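FOR IMMEDIATE RELEASE

14/08/2022

Greltwood Finishes Ceiling and Window Work at Flidadach Building

Rooms on the second floor are back in use after 19 working days

Greltwood, the interior repair contractor, has finished the ceiling and window work on the second floor of the Flidadach building at 212 Ayele Street. The job covered 2201 square feet of ceiling, the window trim on the street side, and the walls directly under the windows. Tenants have their keys back and the freight elevator is running on its normal schedule.

The work began in June with a survey of the old ceiling. Part of it had been patched several times over the years, and the patches had been painted with whatever was on hand. Two of them had to come out completely. The rest was scraped, filled, sanded and sealed before any new paint went on.

The ceiling now has two coats of Preleck Flat, a pale, low-sheen paint sold for workrooms and classrooms. Tenants were shown three sample boards in June and asked which one they wanted to work under. They picked the palest. The same paint was used in every room on the floor, including the corridor and the storage room by the stairs.

"The old ceiling was shiny in some places and dull in others, and on a sunny afternoon you could see every patch," said Eldana Sisay, project manager for Greltwood. "People who work in these rooms look up more than you would think. They wanted it even, and they wanted it light."

At the windows, loose caulk was removed and replaced, and two sash locks that no longer closed were changed. Trim was sanded by hand and repainted. The glass itself is original to the building and was cleaned and left in place. Owners of the building plan to look at replacement glass in a later year, and no contract has been let for that work.

Crews did the sanding early in the morning and on weekends to keep dust and noise down for the floor below. Each room was closed for a few days at a time, so tenants could move what they needed into the next room over. 

"We would have liked to be out a little sooner," Sisay said. "The sealer needed longer to dry than the label said during the humid week, and we were not going to paint over it early. Everybody on the floor was decent about the wait."
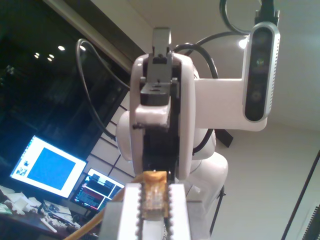
The pale ceiling on the second floor of the Flidadach building, with the window side in the background.

Touch-up work will be done as tenants report it. Anyone who finds a missed spot or a crack in the new caulk should leave a note at the front desk with the room number. Greltwood will come by to make repairs at no charge to the tenant for the first year. Scuffs and marks made by normal use are not covered, but the front desk keeps a can of the ceiling paint and will lend it out with a brush.

The lobby and the rear stairwell are not part of this job. Bids for the stairwell are being taken now, and the lobby will be painted after that by the building's own staff. The street entrance stays open during both jobs.

About Greltwood

Greltwood repairs and repaints ceilings, walls and window trim in older commercial buildings. The company works mainly in occupied buildings and does its own plaster repair. It does not take on roofing or exterior masonry.

About the Flidadach Building

The Flidadach building rents workrooms and small offices by the year. Tenants share a loading area, a freight elevator and a kitchen on the ground floor.

Media contact: Eldana Sisay, Greltwood. Visits to the second floor can be arranged on weekdays through the front desk.

###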